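Part 4. Putting plates on their stands

Okay, the shelf is up, the packing paper is in the recycling, and now we get to the fun bit! I wrote this part after setting up my own Graneo display plates in the dining room, so a few of the notes come from me doing it wrong first.

Before you start, check the code on the bag your stand came in. Code 86 is the small wire stand, for side plates and saucers. Code 147 is the bigger one, for dinner plates. They look nearly the same when they're folded (I mixed mine up twice).

1. Lay a dish towel next to your work spot and rest the plate on it, face up.

2. Open the stand on a flat table. Pull the legs apart gently until they stop on their own. If you have the Clultard version, there's a little hinge at the back that feels stiff the first few times.

3. Press down lightly on the top of the stand. If it rocks, bend the high leg down a tiny bit with your fingers and try again. No pliers, please, they chew up the black coating.

4. Turn the stand so the curled ends of the legs face you. Those little hooks are what keep the plate from sliding forward.

5. Hold the plate by its top edge, nearly upright, and bring it in over the stand. Go slowly here.

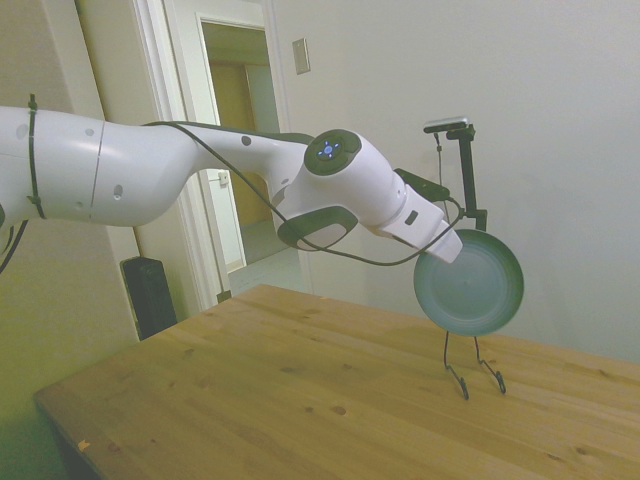

6. Let the bottom edge settle into both hooks, then tip the plate back until it leans on the wire. Keep a hand on the rim until you feel it take the weight.

Note: Plates with a raised rim, like most of the Nartey ones, sit a touch farther forward than flat ones. Mine looked tippy for a week and I finally quit worrying about it.

Caution: Don't use either stand for platters or anything deep, and keep the whole thing back from the table edge if you have cats. Braken sells a heavier stand for serving pieces, and I go over that one in Part 6.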